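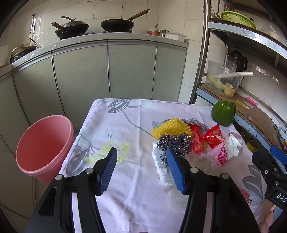 Kitchen table, pale cloth, scrubbers.

Stop making support acts play for 20 minutes. Please. I've been going to small electronic nights for years and the opening slot keeps shrinking, and I'm tired of it.

Saw Liesl Thaler open in August. Modular rig, one lamp, a room of 70 people. She needs time. Her stuff builds from nearly nothing, a hum, then a click, then you notice your foot's going. Seven minutes in and she was only just getting there. And then the stage guy is doing the wrap it up hand. Brutal.

Promoters say nobody comes early. Well, why would they? You've told everyone the first hour doesn't count. Doors at 8, bar half staffed, house lights still up, sound check basically happening in front of us.

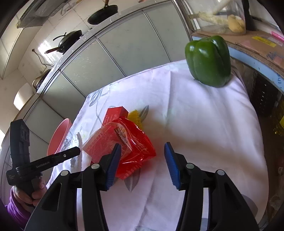 And the headliner gets two hours wether they have two hours of material or not. Silvan Bachmann had maybe 50 good minutes that night. Lovely minutes! Then a lot of delay pedal.

Give the opener an hour. A proper hour, lights down, same PA level as everyone else. Sovent did it last winter with a 300 cap room and people showed up for the start, becuase the start was worth it. I'd pay more for that. Probably not a lot more, but more.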